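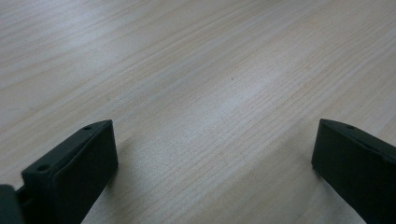
Kincaid Table Care: Frequently Asked Questions

Most of the questions we get are about wood-grain tabletops, and most of them can be answered without a visit. Start by looking closely at the surface in daylight. On a light top with fine, closely spaced lines, like the pale one shown on this page, the grain may run diagonally and bunch into darker streaks in places. Those streaks are part of the pattern. Please don't try to scrub them out.

How do I know if my top is solid wood or veneer?
Look at the edge. On solid wood the grain lines on top carry over and down the side. On veneer or laminate you will usually find a thin layer or a separate strip of edging. If you can't tell, treat it as veneer.

What should I use for daily cleaning?
A soft cloth, warm water and a drop of dish soap. Wipe with the grain, then dry right away. Do not spray water or cleaner straight onto the table.

Can I use vinegar?
We don't recommend it. It can dull a clear finish over time.

How do I get rid of a white ring?
White rings are moisture in the finish. Leave it alone for a day first, as many fade without help. If it is still there, lay a dry cotton cloth over it and press with an iron on low for a few seconds, then check. Don't do this on laminate. Dark rings have gone into the wood and need refinishing.
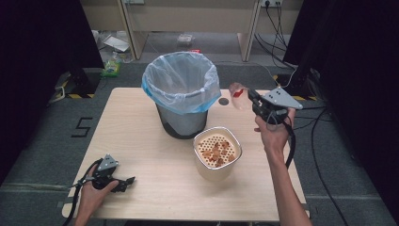
Crumbs and grease are harder on a finish than people expect. Crumbs scratch when you wipe over them, so brush them off before you bring out the damp cloth. Grease should come up with the same soap and water, though it may take 2 passes.

Can you sand a veneered top?
Lightly, by hand, with fine paper. Power sanders go through it very fast. Shabnam Bangash in our workshop will look at photos and tell you if it is worth trying.

What does refinishing cost?
A standard four-seat table is $233, stripped and recoated. Leaves are priced separately. Repairs to legs or joints are quoted after we see the piece.

How long will you have my table?
Roughly 4 weeks. August is busier, so please book ahead.

Do you pick up?
Yes, in Buswood and Polito. From Wakar you will need to bring it to us. Contact Hryhorii Romaniuk at the front desk to set a time.

Page last updated 8/15/20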